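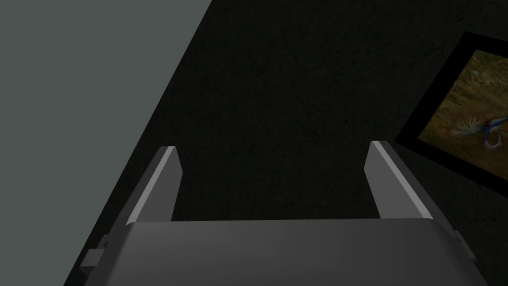
*Gray on gray, matte finish.*

## Derkwood Garnet Sanding Stone

I started selling these after I wore out my third one polishing beach agates (yes, I go through a lot of them!). Garnet isn't the hardest mineral going, but it cuts cleanly and it's kind to softer stones like fluorite.
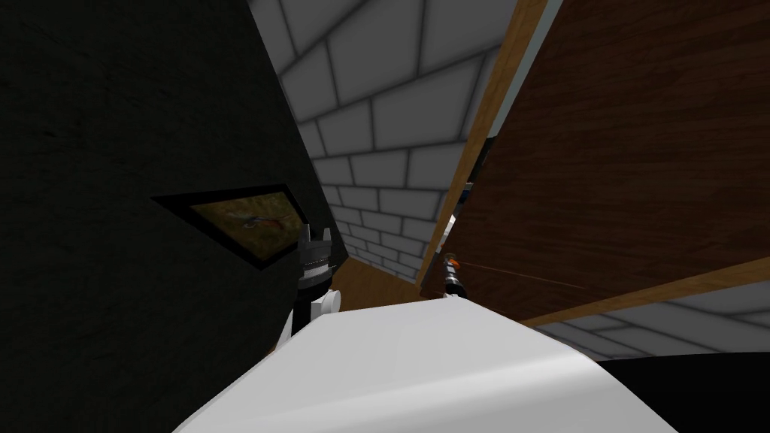 I'd start with the coarse side and plenty of water, then flip it over - you'll feel the drag ease off. The Kirel pad in grit 2,000 is my pick for the final shine.

- Grits: 40 coarse, 100 fine
- Price: $13
- Spare Trasine grips sold separately

Orders go out every morning before ten.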